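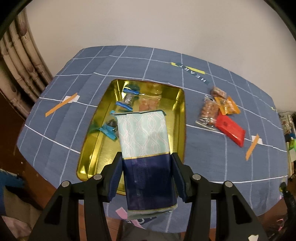

Packet held by its left and right sides, over the gold tray. Wrapped snacks waiting on the cloth to the right.

How to run a tray-packing station with the hand-held gripper

These steps are for packers and shift leads at the Virnatcombe site who are moving to the gripper stations. At each station one person packs mixed snack trays using a hand-held gripper with a camera on it, and the recordings are used to set up the Brastel packing arm on line 3. You don't need any background in robotics. If you can pack a tray by hand you can do this, but you will be slower for the first few shifts.

Before you start

Sign on at the station screen with your usual staff number. Check that the cloth is flat and the tray is sitting square on it. Put the loose items to one side of the tray, with enough space to get the jaws down between them. Wipe the fingertip pads with a dry cloth. Don't use the spray cleaner on them - it leaves a film and the packets slide.

Packing a tray

1. Open the jaws wider than the item before you bring the gripper down. Most dropped packets come from closing too early.

2. Take large packets by their two sides, with the printed front square to you. Squeeze until the wrapper just starts to crease, then stop. Chips and wafers will break if you keep going.

3. Lift straight up until the bottom flap is clear of the tray rim, then move across. Dragging a packet over the rim catches the seal.

4. Lower it to the tray floor and open the jaws slowly. Pull back the way you came in.

5. For small pieces in twist or cellophane wrappers, grip the filled part. The wrapper ends fold over and you lose the piece.

6. If you drop something, leave the recording running and pick it up with the gripper. Only use your free hand if the item is on the floor, and bin that item.

7. When the tray is full, hold the gripper still above it for a slow count of three and press the end button.

Shiny trays throw a lot of glare. If the screen asks you to repeat a tray, turn it a quarter and go again. Repeats count towards your total for the shift.

What changes on your roster

Station work is rostered in blocks of 36 minutes, followed by a job away from the bench. Please take the change even if you feel fine. The squeezing is done with the same few muscles, and the Stedon site had sore thumbs and wrists across the crew when it ran longer blocks.

Line rates don't apply at the gripper stations. We recorded 3358 trays in the trial and the pace varied a great deal between people, so no one will be spoken to about speed. Pay stays at your normal packing grade.

When the Brastel arm starts in August, it will take the large packets first. Small mixed pieces, damaged wrappers and short-dated stock stay with people. Two packing positions on line 3 become arm-minding positions, which means clearing jams, restocking and deciding when a tray is good enough to go. Training for those is on paid time and anyone from line 3 can put their name down.

Faults

Jaws won't close evenly: stop, tag the gripper and take the spare from the Rustad cabinet.

Screen frozen: note the time, sign off at the wall unit and ring extension 163.

Pad lifting or torn: don't tape it. Swap the gripper and leave the damaged one in the red tub.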